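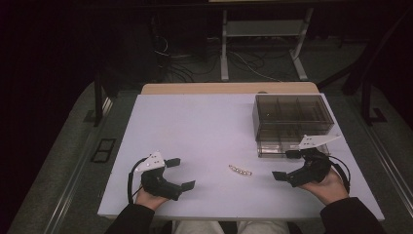 按Alun Hopkin的说法,夹爪握在手里的第一个班次,最先累的是脑子,因为原来靠指尖完成的判断,现在要先想一遍开口朝哪边,再决定手腕怎么转。他在课前意见里还写道,工时表上看不出这种变化,产量恢复之后,大家就当它没有发生过。

首页 课程 讲义 作业 资料下载 登录

第四讲 小件分拣工位的自动化与岗位变化

4.1 本讲范围

本讲讨论小件饰品分拣与装盒工序。该类工序的特点是工件轻、外形不固定、表面反光,传统上由人工徒手完成。珠链是典型工件:拿起一端时,另一端的位置随之改变,无法像刚性零件那样用一个位姿描述。分格盒的隔板较薄,放入时工件容易搭在隔板上,需要二次整理。

讲义以Gotex的装盒工段为主要案例,以Rurano的包装线作对照。两处都经历了从徒手作业到手持夹爪示教、再到部分工位由机械臂执行的过程。课上重点分析中间这一段,即人仍坐在工位上,但手不再直接接触工件的阶段。

4.2 工序分解

双手各持一只夹爪时,一次装盒可分为以下动作:

(1)接近。两只夹爪保持低位,从工件两侧向中间移动,开口相对。
(2)夹取。一侧先闭合,另一侧视工件下垂情况决定是否辅助。
(3)提升与转移。越过分格盒的上沿,避免工件碰到盒壁。
(4)放入。对准格口,先降后松。
(5)退回。夹爪张开,回到起始姿态。

徒手作业时,(2)与(3)之间几乎没有停顿,熟练工在捏起珠链的同时已经开始移动。换成夹爪后,两步之间出现可测量的等待,操作者要确认夹持是否可靠。指尖的触觉反馈被视觉检查取代,视线在夹爪与格口之间往返的次数增加。

夹爪上方的标记板用于空间定位。标记被袖口、另一只夹爪或盒体遮住时,该段轨迹的质量下降,因此操作规程对手臂姿态有附加要求。从工效学角度看,这些要求服务于记录,与装盒本身无关。评价劳动强度时应单独列项。

4.3 产量与记录量

Gotex装盒工段在6月统计了单工位的班产量。徒手作业为2,130件,手持夹爪作业为1,900件。两个数值的统计口径相同,均不含返工件。

解读时注意两点。第一,夹爪作业的产出包括装盒件和动作记录两部分,仅比较件数会低估后者的成本,也会低估其价值。第二,班产量是结果指标,不反映中途停顿的分布。停顿集中在换盒和整理缠绕的珠链时,与停顿均匀分布在每次夹取之后,对操作者的影响不同,件数上却可能一样。

若工资按件计算,产量差额由谁承担必须事先写明。Gotex在切换期改为计时工资;Rurano保留计件,另加记录津贴,津贴按有效记录段数发放。后一种办法引出新的争议:一段记录是否有效由软件判定,操作者事后才能得知,且看不到判定依据。

4.4 岗位内容的变化

技能构成。徒手分拣的技能主要表现为手感和速度,难以用文字说明,通常由老员工带新员工。夹爪示教要求动作清楚、重复性好,有时甚至要求放慢。熟练工习惯的省略动作(例如在盒沿上轻轻一靠使珠链散开)在示教中往往被要求去掉,理由是难以复现。被去掉的动作是否影响装盒质量,应当由工段与工程人员共同检验,不宜由单方决定。

身体负荷。手指捏取的次数减少,前臂和手腕持续承担夹爪的重量。线缆从夹爪后部引出,绕过手腕一侧,转腕幅度较大时会产生牵拉感。原有的轮岗周期按手指疲劳制定,不能直接沿用。Gotex将连续作业时间上限定为2小时,之后转到检验工位。

责任划分。徒手作业出现混装,责任人明确。机械臂执行阶段出现混装,原因可能在示教记录、模型、夹爪磨损或来料。如果责任条款仍沿用旧版,值守人员会被要求对自己无法控制的环节负责。

知情与归属。操作者的动作记录被用于训练,其用途、保存期限、能否撤回,应在上岗前书面告知。Durrani公司的做法是把告知书并入设备领用单,签字率高,但课后访谈显示,多数人把它理解为设备保管责任。这一做法在本课程中作为反面材料讨论。

4.5 过渡期的安排

Iveck项目把过渡期分为3个阶段:并行、混合、值守。并行阶段徒手工位与夹爪工位同时存在,操作者可以申请换回;混合阶段机械臂承担外形较规则的工件,人工处理链状件和缠绕件;值守阶段人工负责补料、清障和抽检。

混合阶段的问题在于任务筛选。容易的工件交给机械臂后,留给人的全部是困难件,单件耗时上升,而定额往往仍按原来的混合来料制定。修订定额时应以剩余工件的实际构成为准,并在来料结构变化后重新测定。

值守阶段的工作节奏由设备故障决定,空闲与忙碌交替出现。一人值守的工位数增加时,故障重叠的概率随之上升,排班表中应给出重叠故障的处理顺序。

4.6 作业

1. 选取一种你熟悉的手工工序,按4.2的方式分解,指出哪些动作依赖触觉反馈,改用夹爪后用什么信息替代。
2. 根据4.3的数据计算班产量降幅,并写出在计件和计时两种工资制度下差额的承担方。
3. 为混合阶段拟一份定额修订条款,写明触发条件、测定方法和参与人员。

作业以纯文本提交,文件名写学号和讲次。第2题请保留计算过程。

讲义修订日期:2023-07-14

联系我们 | 版权所有,仅供选课学生使用 | 返回顶部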